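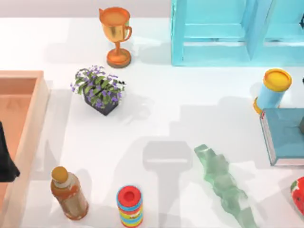

How to Clear and Sort a Cluttered Table

Set aside 25 minutes. A kitchen table or a desk can usually be done in one go. A craft table may need two.

What you need

Three boxes or bags
A damp cloth and a dry one
Masking tape and a marker

Step 1. Label the boxes

Write Keep Here, Other Room and Give Away on strips of tape and stick one on each box. Put the boxes on the floor or on a chair so they don't take up table space.

Step 2. Work from one corner

Start at the back left corner and move across. Pick up each item once and put it in a box. If you can't decide within 5 seconds, put it in Other Room and go on. Paper goes in a pile by itself. Don't read it yet.

Step 3. Wipe the top

Use the damp cloth first, then the dry one. For sticky spots, lay the damp cloth over them for a minute before you rub. Bare wood should get as little water as possible.

Step 4. Put back only what you use there

Go through the Keep Here box. We suggest a limit of 9 items for a desk and fewer for a dining table. Small things such as pens, clips and chargers count as one item if they share a cup or tray.

Step 5. Empty the other two boxes

Carry the Other Room box through the house and put everything away the same day. The Give Away box goes in the car or by the front door.

Keeping it clear

Do a quick pass each evening after dinner. Toys and mail come back fastest, so give each a basket near the table. Repeat the full sort in January and again before school starts.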